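Ticket: remortgage valuation query, Nastavthorpe flat
Opened October 2023, still open
Logged by: Ching-wen Kuo, second line

**Problem as reported**

Customer remortgaging with Virnstead. Surveyor's figure came back lower than she expected and the portal won't let her submit a challenge. Gets as far as the comparables page, presses Send, page goes grey, then back to the start with everything gone. Tried it on phone and laptop. Same.

She's paid the 565 valuation fee already and doesn't want to pay again. Fair enough.

**First checks**

- Login fine, account not locked
- Case shows as "valued", which is the right status for a challenge
- Challenge window is 28 days from the report date, she's well inside it
- Cleared her session our end, no change
- Asked her to try a different browser, no change

Not her kit then. Moved on to the form itself.

**Form**

The comparables page wants sold prices for similar homes nearby. She'd pasted whole paragraphs from the estate agent into the notes box. Limit is 2000 characters but the page doesn't say so anywhere and there's no counter. Over the limit it just dumps you out. Known fault, I think Dalisay raised it when they built the thing and it got parked.

Got her to cut the notes down. Got further this time, as far as uploads, then stuck agian.
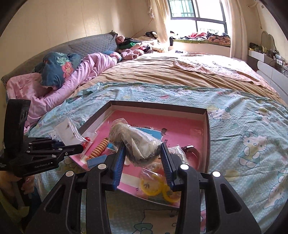 Uploads are the second fault. The portal takes photos one at a time and if any one fails the lot are thrown away, no message to say which. Doesn't matter what's in them either, the checker only looks at size and file type, so a crumpled clear plastic bag held over a box with a pink printed floor would go through as happily as a new boiler. Too big or wrong type and it's out. Hers were a mix of types straight off the phone. Sent her the instructions for saving them all as JPEG.

**Second call**

JPEGs went up. Submit button now live. She pressed it and got a reference number, but the reference doesn't show in our case view. Checked with Jandel, who handle the surveyor side. They can't see it either.

So it's left the portal and not arrived anywhere. Great.

Jandel say their queue refreshes overnight and anything that fails the postcode match drops into a holding folder. Her flat's postcode was changed when the building was split. Land Registry title has the new one, our case has the old one. Pretty sure that's it. Have asked Jandel to look in the folder by hand.

Also the floor area. Report has the flat down as 36 square metres, customer says that's missing the back bedroom. If she's right thats the whole reason for the low figure and it's a factual error, so it goes to the surveyor as a correction and skips the comparables step. Asked her for the floor plan from when she bought. 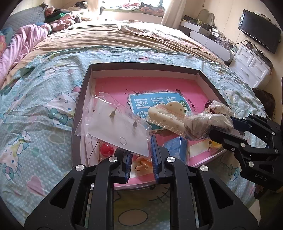

**Does the customer have to pay for a second valuation while this is open?**

The fee stays on hold until the challenge is decided, and a correction to the floor area costs her nothing.

**To do**

- Postcode: change on our case to match the title. Needs a supervisor, I can't edit that field
- Jandel to confirm holding folder
- Floor plan from customer, chase if nothing by next week
- Put a note on the case so the window isn't closed automaticaly while we're sorting it
- Re-raise character limit with Dalisay, and the upload thing, separate tickets please, last time they got merged and only one was looked at

**Update**

Postcode changed. Jandel found the challenge in the folder, have released it, reference now showing in case view. Note on the case done as well. Floor plan not in yet. Leaving this open till it is.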